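3.2 What I heard from people waiting on a decision

I should say up front that I came to this part of the study with a hunch. I figured the people I talked to would mostly complain about the law itself, the way the papers do, with long lists of clauses and sections. They hardly mentioned it! What they wanted to talk about was the mail. When does a letter come, who can read it to me, what does "further evidence" mean, and why was I given two weeks to answer when the office took most of a year?

I sent out 182 invitations through drop-in centers and got 63 people to sit down with me, which (for a project with one researcher and a bus pass) I was pretty happy with. Of those, 12 had already been refused once and were appealing. I talked to them twice, and those second talks are where most of my notes come from.

The appeal group had become very good at paperwork. One man kept every envelope in order of postmark. A mother of two told me she could recite the grounds of her refusal in three languages, and then she did. I'd call this a kind of forced expertise, and I think the consultation rules miss it completely. The ministry has to ask for views on a draft bill, but it asks in a form that only lawyers and large charities have the time to fill out, so the people with the most practice at being on the wrong end of the rules never show up in the summary of responses.

Divina Dizon, who read an early draft of this section, pushed me on whether an easier form would change anything, given that the government can listen politely and carry on. Fair point. I come back to it in Section 5.
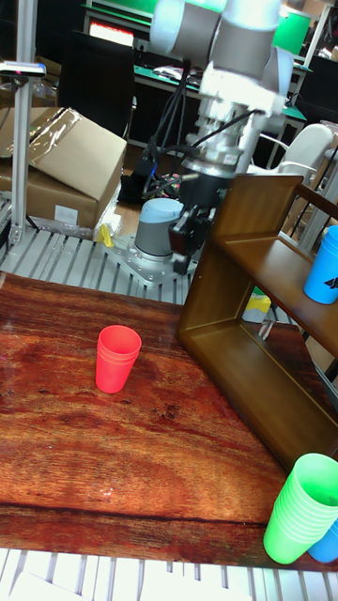
Figure 2. Robotic arm with a two-finger gripper; a red plastic cup stands on the tabletop.

3.3 Devolved powers and local services

Housing and schooling are where I saw the split most clearly. The border rules are set centrally, but the school place and the doctor's appointment are somebody else's job, and that somebody had no vote on the bill. Staff I spoke with were often learning about changes from the families in front of them.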